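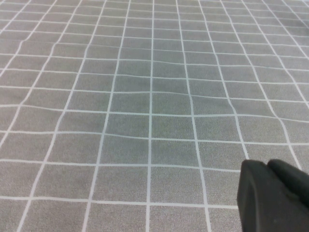
Figure 3. Gray surface with a grid of white lines.

4. Column Types in the Shared Files

4.1 How the files were read

The archive holds 2,071 delimited text files, all taken from the Plondach collection as it stood in June. Each file was read twice. The first pass used Jillero with its default settings, and the second used the Eltus reader with type guessing turned on. We made no changes to either program. Most people who open a shared data file accept whatever the software offers them, and we wanted results that match that habit.

Fifty-three files could not be read by at least one of the two programs. The usual reason was a change in the delimiter partway down the file, which happens when someone pastes rows from a second source. A few had a header line that was longer than the rows under it. These 53 files are left out of everything that follows, though they are listed with their error messages in the supplement.

For every remaining file we recorded the name of each column, the type given by each program, the share of empty cells, and the first row at which a value failed to fit the guessed type. We kept the original text of each cell next to the converted value. Without the original text it is hard to tell a true missing value from one that the reader threw away.

4.2 What counts as a wrong type

A type is wrong, for our purposes, if the conversion loses something that was in the text. A postal code read as an integer loses its leading zero. A column of measurements read as text loses nothing, since it can be converted later, so we call that a weak guess and count it separately. Earlier work has mixed the two, and this makes error rates hard to compare from one paper to the next.

Dates needed a rule of their own. A value such as 04/07 can be read as a day in April or a day in July, and both readings produce a valid date. We looked first for any row in the same column that could only be read one way. If there was one, it settled the whole column. If there was none, we looked at the notes that came with the file. Columns that were still open after both steps were marked as undecided and were not scored for either program.

Identifiers were the other hard case. Long account numbers are often stored as digits, and a reader that treats them as floating point will round the last few places. The column still looks fine when printed in short form. We compared the converted value with the stored text, character by character, and marked any difference as a loss.

4.3 Results

The two programs agreed on most columns. Where they disagreed, the cause was usually how far down the file each one looked before settling on a type. Jillero samples rows from the top of the file. The Eltus reader takes its sample from the whole length of the file, and it was slower on large files for that reason.

Sorted files caused the most trouble for Jillero. If the rows are in order by an identifier, and the oldest identifiers are plain numbers while the newer ones carry a letter, then a sample from the top sees only numbers. The reader settles on integer, and every later value becomes missing. It gives a warning, but the warning is a single line and does not say how many values were lost.
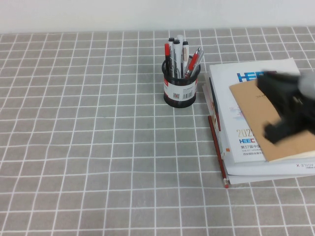
Dates made up 65 percent of the columns in which both programs lost information. Nearly all of these came from files that had passed through a spreadsheet before they were shared. In such files the date column often holds two kinds of value: real dates, written in one format, and text that the spreadsheet did not recognize and so left alone. Both readers picked a single format and dropped whatever did not match it.

Empty cells mattered less than we expected. A column with many blanks was no more likely to be given a wrong type than a full one, as long as the blanks were spread through the file. Blanks that were bunched at the top did cause errors in Jillero — it fell back to a logical type when its sample held nothing at all.

4.4 Check by hand

To test the scoring rules, we drew 31 files at random and typed every column by hand, working from the original text and the notes. The hand labels were made before looking at the output of either program. They matched the scores from the rules in all columns except those holding codes that mix digits and a sign, such as temperature bands written as -5 or +10. The plus sign was dropped on conversion. Our character comparison had marked this as a loss, while the hand labels treated it as harmless. We kept the rule as it was and note that it makes both programs look slightly worse on such columns.

The hand check also turned up a problem with the notes themselves. Some described columns that were no longer in the file, and others used a name that had since been changed. We did not try to repair these. Where the notes and the file did not match, the column was treated as having no notes.

4.5 Limits

The Plondach files were shared by people who chose to share them, and they may be tidier than the files that stay on office drives. The results also depend on the versions of the two readers that were current when the work was done. Both have settings that would avoid many of the losses reported above, including an option to read every column as text and convert it in a later step. We did not test how often people use those settings.

We also did not measure what the lost values would have done to an analysis. A rounded account number may break a join between two tables, or it may never be used for anything. The Borkowska files, which come with the scripts that were run on them, would be a better place to study this, and Section 6 describes how they could be used.

Contact the author | Posted July 23, 2022 | Copyright the author, all rights reserved | Back to top

Related items
Reading delimited files with changing headers
Leading zeros and what happens to them
A second look at the Borkowska scripts
Missing value codes in the Plondach collection
Sampling rows for type guessing in Eltus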